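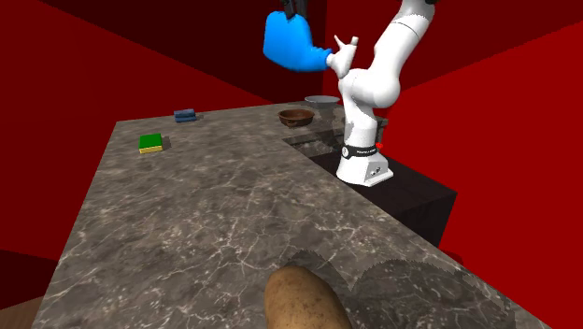 工单标题:厨房台面任务,喷瓶放置老是不过
提交人:Lingyun Ren
项目:Flolent 家务仿真
状态:处理中

先说情况。我在Flolent里跑“收拾台面”这一组任务,海绵那项过得挺顺,土豆也还行(有两次滚了一点,不过判定给过了),就是喷瓶死活过不去。跑了100次,成功20次,剩下80次全算失败。我本来想着喷瓶有个脖子,好抓,应该是最简单的一项,结果最简单的最惨,哈哈。

我自己试过的:
夹爪力度调大,没用。
接近速度放慢,稍微稳一点,成功率没变。
换了随机种子重跑,还是老样子。
把任务指令从“放好喷瓶”改成“把喷瓶立在台面上”,也没区别。

顺便问一句,我们家里人最近总问我机器人什么时候能帮忙洗碗,我现在连个瓶子都立不住,真不知道怎么回……

Chinyere Ugwu 回复:
收到!你先别动力度了,我看了你传的日志,抓取那一步基本都是成功的,掉分全在最后的姿态检查。麻烦补一下瓶子靠近锅时的画面,另外告诉我用的是哪套策略,Lawal那套还是你们自己训的?

Lingyun Ren 回复:
用的Lawal,没改过权重。画面补上了。
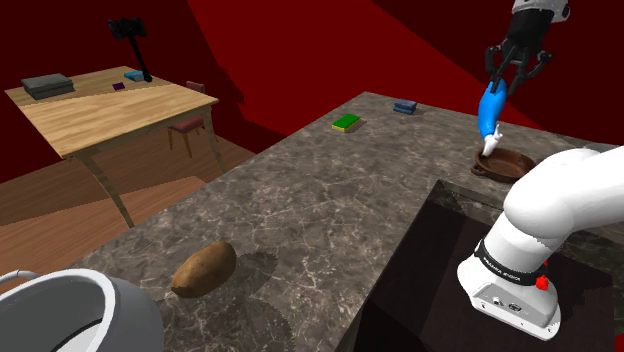 姿态与放置

Chinyere Ugwu 回复:
看到了,瓶子是夹住了,可是喷头那头朝下,斜着冲着煎锅,喷嘴尖都快碰到锅沿了。这个角度松手,瓶子哪站得住呀。而且你的指令是立在台面上,它却跑到锅上方去了,所以我觉得是两件事:一是抓的时候没管哪头朝上,二是目标点偏了。

你先做这几步:
把放置目标写成固定坐标,别让策略自己选,先把第二件事排除掉。
打开抓取朝向约束,默认是关的(这个默认值我也吐槽过很多回了)。
只跑12次就行,别一上来又是一整轮,等着太累。

Lingyun Ren 回复:
朝向约束居然默认是关的!我找了一上午都没往那儿想。跑完了,12次里瓶子都落在台面上,没有再往锅那边跑的。但还是有倒的,看回放是手腕转到一半就停住,差一截没转正。是不是关节限位?

Benjamín Saavedra 插一句:
大概率是。我在Imska那边做车间里的活儿,给料盒翻面,也遇到过差不多的。机械臂底座离目标近的时候,手腕能转的余地特别小。我们后来是先把东西放到一个宽敞的中间位置,松开,换个方向再抓一次。慢是慢了点,人一翻手腕就完事的动作它得分两趟,可是稳多了。车间里能这么干,反正料盒不着急,家里我就不敢说了,谁愿意看它擦个灶台先倒腾半天瓶子。

Lingyun Ren 回复:
二次抓取我试试!中间点我打算放在海绵和土豆之间那块空一点的台面,离水槽远些。你们那个中间点是手动标的,还是程序算的?

Benjamín Saavedra 回复:
手动标的,土办法。东西摆法一变就得重标,所以你要是打算随机换布局,最好还是写个搜索。

Chinyere Ugwu 回复:
补充一点,二次抓取会超出默认的步数上限,记得把上限一起调高,不然瓶子还在半路就给你判失败了。朝向约束默认关闭这事,我另开了一张单子转给Vanderleia Lins,看下个版本能不能改。

Lingyun Ren 回复:
好的,上限我一起改。至于家里人那边,我昨晚老实交代了:收个海绵可以,喷瓶看运气,洗碗先自己洗。我妈说那要它干嘛。我一时也没答上来,不过说真的,几个月前它连海绵都夹不起来,我还是挺乐观的。

这张单子先别关,等二次抓取跑完我把日志传上来。

Chinyere Ugwu 回复:
行,状态改成“等待用户反馈”。日志记得带上每一步的手腕关节角,上次那份里没有这一列。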